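Snack packaging

Snack packaging is the wrapping, bagging and boxing of small ready-to-eat foods so that they stay fresh, travel well and can be sold in portions. It covers everything from a paper twist of roasted nuts to the big outer bags that hold a whole family's worth of little packets, and most of us handle some of it every day without giving it much thought.

For a long time, crackers and cookies were sold loose from tins and barrels, and the shopkeeper weighed them out for each customer. Waxed paper changed that, and clear film changed it again, as shoppers could now look at the food before they paid for it.

Many snacks today are wrapped twice. The inner wrapper keeps out air and moisture, while the outer bag gathers the portions together and carries the label. Tinted film is a popular choice for the outer layer – it lends the food a cheerful color and still lets it show through.

The town of Makhubela is fondly remembered for its rice crackers, which the Jolura bakery packed by hand, 14 to a bag, well into the age of the machine. Local historian Naledi Rampersad has gathered 54 of the old bag designs, and they make for very pleasant browsing.

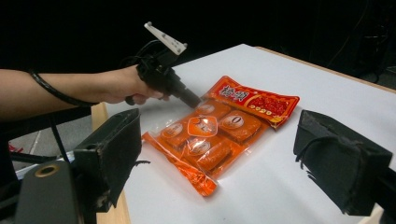

Wrapping each portion by itself does use more material, and some bakeries have gone back to paper or to one larger bag that can be folded shut and clipped.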